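Open Afternoon at Idero: the Gallery

Thursday before last, Idero opened its doors to anyone who had filled in the form, and also to a fair number of people who hadn't. I went for Zullach, our newsletter, which has a readership of 200 and a travel budget of a return bus ticket. The firm trains two-armed robots to do the sort of handling work that most of us do while thinking about lunch: lifting, folding, opening, putting down again. Doors at 2, talks in the corridor, demonstrations on the hour, biscuits until they ran out.

We were asked to stand behind the yellow tape. The tape was 8 feet from the table, a distance chosen by Kadir Dağdelen, who runs the demonstrations and has had to explain tape to the public before. He does it kindly. He also does it every four minutes.

The programme for the first session said "soft goods", and I will admit my heart sank a little. I had hoped for something with sparks. Soft goods, Kadir told us, are where the real trouble lives. A metal block is the same shape whenever you go back to it. Cloth has opinions. Pick up a bag by one corner and it sulks to the other side; pick it up by both and you have to get the two hands to agree on how hard to pull, which is more than my family manages with a duvet cover.
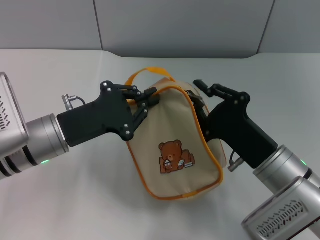 Lizeth Ticona, who looks after the software, was asked by a small boy at the front whether the robot liked its job. She said she would look into it. He wrote this down, so I hope she does.

The grown-ups' questions were less searching. How much does it cost (a lot), can it iron (no), will it take my job (what is your job?). A man in a cycling helmet wanted to know why the grippers had no proper fingers. Lizeth's view is that two good pinching surfaces will get you through most of a working day, and that the extra fingers mostly give you more things to repair. He kept the helmet on throughout, I suppose as a precaution.

Between sessions Itsuki Miyazaki took groups round the workshop. He has a drawer of retired gripper parts and a story for each, and if you show the slightest interest you'll hear the lot. I showed the slightest interest. The best one concerned a cushion, a public holiday and a fuse, and he asked me not to print it.

Jhosep Inga and Lizeth Apaza had the stand by the door for Ccori, the firm that makes the control desk. Visitors could have a go at steering a simulated arm on a screen and try to hang a simulated towel on a simulated rail. I dropped mine. The woman after me, who had told us in the queue that she couldn't work her own television, did it first time and then did it again to make sure we had all seen.

There was also a table from Skinomance, who make soft coverings for grippers and had brought squares of the stuff to squeeze. People squeezed them for far longer than was polite. I counted myself among the worst offenders and came home with a leaflet.

The last session ran over and I missed the good bus. Idero plan another afternoon in July, with booking through the same form. Kadir says the tape will be wider.

Words and gallery by the Zullach visits desk. Corrections to the usual address, please, and if you left a grey umbrella at reception, they still have it.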